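Hitanex Curved-Front Work Table, White: Review

Posted 31 October 2019
Filed under: Workroom furniture

The Hitanex is a white-topped table with a curved front edge, sold mainly for laundry rooms and small sewing rooms. I bought one in May to replace a folding banquet table that had developed a sag in the center. It has been in use since then for sorting, folding, light pressing on a mat, and the occasional hem. This review covers the top, the edge, the base, and how the surface behaves under fabric. I paid full price.

Assembly

The table ships flat in one carton. The top is finished at the factory, and the legs bolt to a steel underframe that is already attached. Assembly took 30 minutes with the supplied hex key. Two of the bolt holes needed persuasion. The instructions are drawings only and show the leg braces in an orientation that does not match the parts, so go by the hole spacing instead. Tighten everything by hand first, set the table upright, then go over the bolts again with the key.

Leveling feet are included. The threads are coarse and the adjustment range is short. On my floor it was enough.

Surface

The top is smooth with very little texture. Heavy cotton stays where it is put. Slippery linings move if you lean on one end and pull at the other, as they would on any hard, sealed surface. A thin cotton sheet under the work stops it.

White is the right color for dark clothes. Lint, loose threads and chalk dust are easy to find on the table after the garment is lifted, and the outline of a dark piece is clear enough that you can tell a turned-under edge from a true one. On the old brown table I regularly folded navy trousers with one pocket bag hanging out. For white shirts the advantage is reversed, and I put a gray towel down.

Dark knits are the harder test. Seams and creases sink into the color, and a garment that lands in a heap has to be opened out in stages.

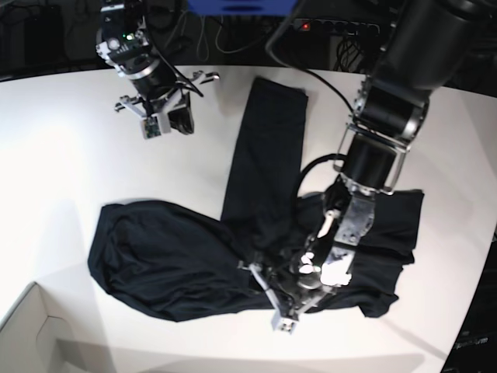

Dark navy garment on the white top, partly spread, with the lower left still bunched.

My routine for a piece in that state is to leave the flat section alone and work on the bunched one. Find an edge, draw it outward along the table, and smooth from the middle. A matte top would hold the finished section a little better during this step. On the Hitanex I rest a forearm on it.

The curved front

The curve is the feature that separates this table from the straight-edged Utitz, which I used for one season in a shared workroom. Standing at the middle of the Hitanex, I can reach the back corners with less twisting. There is also no front corner at hip height.

The cost is a missing reference line. On a straight table you can square a folded sheet or a trouser hem against the front edge. On this one you have to use the back edge or lay down a ruler. I put a strip of low-tack tape across the top and replace it when it lifts. Anyone who cuts patterns should count this as a real fault. Clamps are also awkward, as wide-jaw models touch the curve at two points only.

Stability

Hitanex rates the table for 100 pounds. I have not loaded it anywhere near that. With a sewing machine running at full speed there is slight movement front to back, and none that I can feel side to side. The underframe bolts had loosened a little after the first month and have held since being retightened.

Cleaning

A damp cloth removes chalk and most marks. Ballpoint ink needed alcohol and left a faint shadow. Do not iron directly on the top. The manual says so, and a small dull patch near my left corner confirms it.

Alternatives

The Charbonneau is heavier and steadier, with a straight front and a drawer, and is the better choice for cutting. The Skuleo is cheaper, but the top is only 32 inches wide, too narrow for an adult coat laid open.

Verdict

Good surface, good reach, mediocre hardware. Recommended for folding and sorting, less so for pattern work.

Rating: 4 out of 5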